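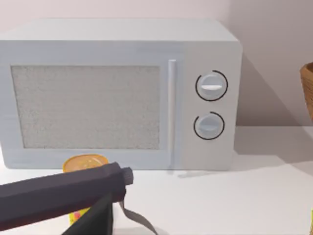
[waweru-homes] Re: Standby power and the Zarkley kit
From: Constanza Painemal
To: waweru-homes list
Date: October 29, 2020

Chi-keung Chien wrote:

> Hi all,
>
> Following up on the thread from July about bills creeping up. I finally
> sat through the Zarkley online presentation and I came away pretty
> convinced. Their claim is that the average house loses $200 a year to
> things that are switched off but still plugged in. TVs, chargers,
> microwaves, the printer, all of it. They call it "sleeping load."
>
> The kit is $274 and you get the hub, a set of switched plugs and the
> app. You tell it when you go to bed and when you leave for work and it
> cuts the power to everything on the plugs. So it pays for itself in
> under a year and a half and after that it's free money. There's a group
> discount if enough of us order together, and they said they'd throw in a
> setup visit for anyone on the Cokangate side.
>
> My neighbor has had one since the summer and her bill went down the
> very first month. I'd like to get a list of names together soon. Who's
> in?
>
> Chi-keung

Chi-keung, thanks for sitting through it so the rest of us didn't have to. I'm not in, at least not yet, and I'd ask people to hold off on putting their names down until somebody at Zarkley answers a few plain questions.

Start with the $200. I pay ten cents a kilowatt-hour once you leave out the fixed charge, and I think most of us on Skonstead pay the same. At ten cents, $200 is 2000 kilowatt-hours. For a house to lose that much in a year to things that are switched off, it would have to be leaking more than 200 watts every hour, day and night, Christmas included. That's like leaving a couple of big old light bulbs burning in a closet forever. Could there be a house like that? Sure. Somebody with a rack of old stereo gear and a spare fridge in the garage they forgot about. But a spare fridge isn't switched off, and I wouldn't want one on a timer anyway.

And notice that the kit only saves you what it cuts. If it cuts the power while you sleep and while you're at work, then the sleeping load is still there in the evening and all weekend. So even if the $200 were right, you wouldn't get $200 back. Did they say anything about that? It isn't in your notes, and I went through their page twice and couldn't find it.

Then there's the hub. It is plugged in all the time. So is every one of the switched plugs, and each one has a radio in it listening for the hub to tell it something. What do those draw? I looked for a number and there isn't one on the page. I'm not saying it's a lot. But a company whose whole pitch is that small loads add up ought to be able to tell me how big its own small loads are.

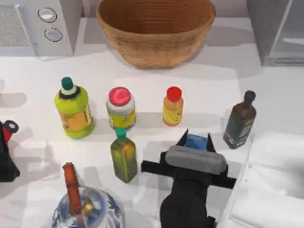 My other trouble is with the list of appliances. Zarkley lumps everything with a cord together, and they don't all behave the same. A cable box may pull nearly as much off as on. A phone charger with no phone on it pulls next to nothing. Kitchen things are all over the place, and the word "microwave" on a list doesn't tell you much. Some have a lit clock and a touch panel that stays awake, and others are closer to the white one sitting back in the corner behind the bottles, with two round silver dials on the front, one over the other. If a knob like that is just a wind-up timer with a plain switch behind it, there may be nothing in there to stay awake at all. You'd have to put a meter on it to know. Even the kind with the lit clock: say it draws two watts. Run two watts all year and it comes to less than two dollars. I would pay two dollars a year to never set that clock again.

About your neighbor's bill. I believe her that it went down. Mine went down too, and I didn't buy anything. The weather changed and we quit running the window unit. If she wants to know what the kit did, she should compare the same month with the year before and look at the kilowatt-hours, not the dollars. Skonstead prints both on the back of the bill, in type so small I have to take it to the window. Even then one month doesn't prove much. Did anybody in the house go away? Did a kid leave for school? I'd want most of a winter before I said anything either way.

I'll also say I don't like the setup visit. Why does a box of plugs need a man to come to the house? The last time this list got a group discount with a free visit it was the attic fans, and I was on the phone for a week getting out of a maintenance plan I never asked for. Some of you were too. Maybe this is different. I'd want to see in writing that the visit is a visit and nothing gets signed at it.

What I'd do instead costs nothing. The library on the Cokangate side lends out plug-in meters, the kind you stick between the wall and the appliance. They ask for a library card and that's it. Leave it on one thing overnight, write down the reading, move it to the next thing. I did the TV and the printer last winter. The printer was worse than I expected and now it's on an ordinary power strip with a switch, which I turn off with my foot. The TV wasn't worth bothering with. I didn't get as far as the bedrooms.

A meter won't see anything that's wired in, like the furnace or the doorbell, but neither will the Zarkley plugs.

So if you're still in touch with their sales person, here's what I'd like asked, and I'd like the reply posted to the list and not summarized:

Where does the $200 come from, what price per kilowatt-hour did they use, and how many of the houses were like ours?

What does the hub draw, and what does each plug draw, when it's sitting there doing nothing?

What happens to the plugs if the app goes away? Do they stay on, stay off, or can you still press a button on them?

Is there any monthly fee now, and do they promise there won't be one later?

If the answers are good I'll say so here and I'll put my own name down. I've been wrong on this list before, and the people who talked me into the storm windows are welcome to bring that up. But $274 is real money and so far all I've seen for it is a slide show.

Can whoever has the library meter now please post when they're bringing it back? I'd like it next for the dehumidifier.

Constanza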